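Freeing up space on your Fundodeo console

The Fundodeo comes with a 500 GB drive, of which you get 278 GB, the rest being reserved for things Fundodeo would prefer not to discuss.

Step 1. Open Settings, then Storage, and sort by size. Darbridge will be at the top with 172 GB, most of it grass.

Step 2. Delete the language packs you don't speak.

Step 3. Move older games to a USB drive. A full one takes about 28 minutes, so put the kettle on.

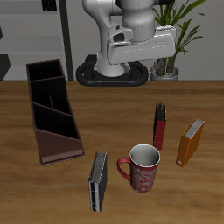
Step 4. Restart the console and check your saves before deleting anything else.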